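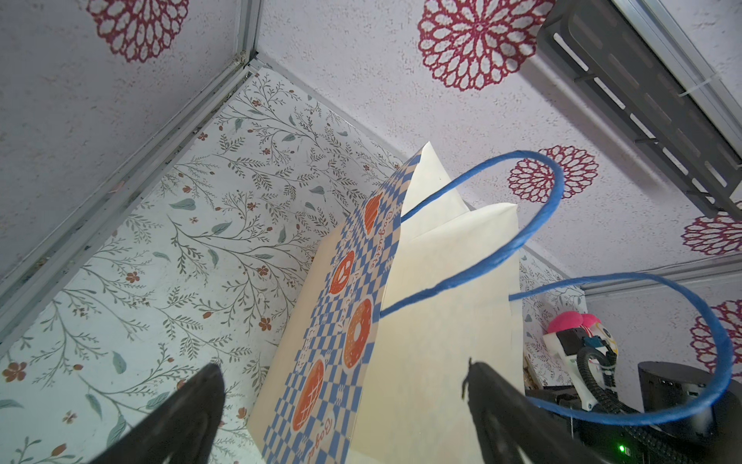
Progress report no. 2: Poveck community kitchen and reading room

Prepared for: Keegan Ross, Nikolaidis Fund
Prepared by: Viorica Vasić, project architect
Date: May 4, 2020

Where we are

The shell is closed. The roof went on over the old stable block in the last weeks of the reporting period, and the new link to the reading room is framed and sheathed. Interior work has started at the north end, where the kitchen will be. The south end is still open to the rafters while the electrician finishes the first round of wiring.

We are 27 working days behind the schedule in the grant agreement. Most of that was lost to the site shutdown in spring. The rest came from the east wall, described below.

Work completed

Stone repairs to the north and west walls are done and pointed in lime. The contractor, Jendent, saved 800 roof tiles from the original building and has laid them on the street side, where they match the neighbors. New tiles are on the courtyard side.

The slab is poured in the kitchen and the accessible restroom. Floor drains were tested before the pour and again after it. Window frames for the ground floor are in the workshop and have their first coat of oil.

East wall

When the plaster came off, we found that the lower part of the wall had been rebuilt in soft brick with no tie to the stone on either side. Marin Popescu, our structural engineer, asked for it to be taken down and rebuilt to sill height. We did this in short sections so the roof load could stay where it was. His inspection note is attached as Annex B.

The extra work was paid from contingency. After this payment, 54 percent of the contingency remains.

Changes to the design

The serving counter has moved to the courtyard side. Viktória Dudás, who will run the kitchen, asked for this after walking the taped-out plan with us. It shortens the trip from the ovens and leaves the old doorway free — the door itself will be kept and rehung.

We have dropped the skylight over the reading room. The two gable windows give enough light for the tables, and the saving covers better insulation in the link roof.

Still open

The quote from Brurau for the ventilation hood is higher than budgeted. Aitana Cabello is pricing a smaller unit with the same extraction rate. We need your approval before ordering if the final price is over the budget line.

The water connection permit has been filed but not issued.

Next period

Plastering, ground floor windows, kitchen wall tile and the courtyard drain. We plan to hand over the kitchen in July and the reading room after that, once the shelving is in. A revised schedule is attached as Annex C.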